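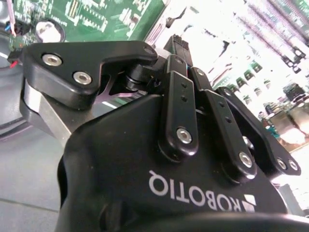
鐘の鳴らない村を歩く

プルキエからスキニアの聖堂までは、坂道を6キロ。巡礼というには短く、散歩というには膝にこたえる。案内板には「祈りの道」とあり、その下に小さく「落石注意」とある。どちらを先に読むかで信仰の深さが知れるらしいが、私はまず足元を見た。

スキニアには鐘がある。あるのだが、鳴らない。四年前の冬、鐘を吊る横木にひびが見つかり、以来ミサの始まりは香部屋の脇に下げたハンドベルが告げている。羊の首につけるような音である。隣のフェッリの信徒に言わせると「うちの羊が一匹迷ったかと思った」のだそうで、二つの村の仲の良さがうかがえる。

フェッリのほうの鐘は健在だ。健在すぎて、朝8時の鐘が少し早い。時計を合わせればよさそうなものだが、村の人は腕時計のほうを鐘に合わせている。おかげで村じゅうの時計がそろって進み、ふもとへ下りるバスに乗り遅れる者が出ない。教会が公共交通に果たしている役割について、もっと論じられてよい。
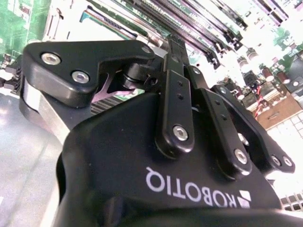

黒いグリッパーと、明るく照らされた回路基板

私が訪ねた主日のミサは、四旬節を前にした2022年2月27日だった。聖堂は底冷えがして、会衆はコートを着たまま立ったり座ったりする。暖房は祭壇の右側にだけあり、右側の席は九時前に埋まる。左側に座るのは遅れて来た者か、よほど徳の高い者で、外からは見分けがつかない。私は左の柱の陰に座った。見分けがつかないのがありがたかった。

説教は断食の話だった。司祭は断つものとして肉と酒を挙げ、それから少し間をおいて「隣村の悪口」と言った。会衆席でだれかが咳をし、それがうつって、しばらく咳が続いた。悪口を四十日やめるくらいなら肉を一生やめる、という顔がいくつかあった。
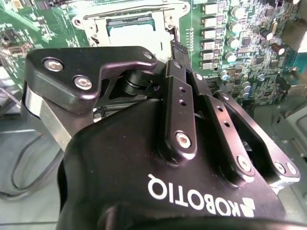 鐘を直す話は、もう何度も持ち上がっている。見積もりは二通あって、片方は横木を元どおりの樫で組み直す案、もう片方は鋼材に替えてボルトで留める案である。樫派に言わせれば、ボルトで留めた鐘は工場の音がする。だが、黒いブラケットに銀色の六角穴付きボルトが三本、先端の一本だけ小ぶりに収まっているのを見れば、締結というのもなかなか慎み深い仕事だと思えてくる。少なくとも、ひびの入った樫よりは信頼が置ける。そう食堂で口にしたところ、隣の席の老婦人に、どこの教区から来たのかと聞かれた。

グレイヴソープだと答えた。あそこの教会は数年前に鐘を録音に替えた、と言うと、食堂は一瞬で和やかになった。樫派も鋼材派も私に同情し、ワインを注いでくれ、スピーカーはどこについているのか、雨の日はどうするのかと代わる代わる尋ねた。故障したときに結婚行進曲が流れたことがあるかとも聞かれた。まだない。

帰り道の途中で、フェッリの鐘が昼を打った。私の時計ではまだ昼ではなかったが、弁当を開けることにした。パンはスキニアの食堂で買ったもので、羊のチーズがはさんである。断食は水曜からなので、肉もはさんであった。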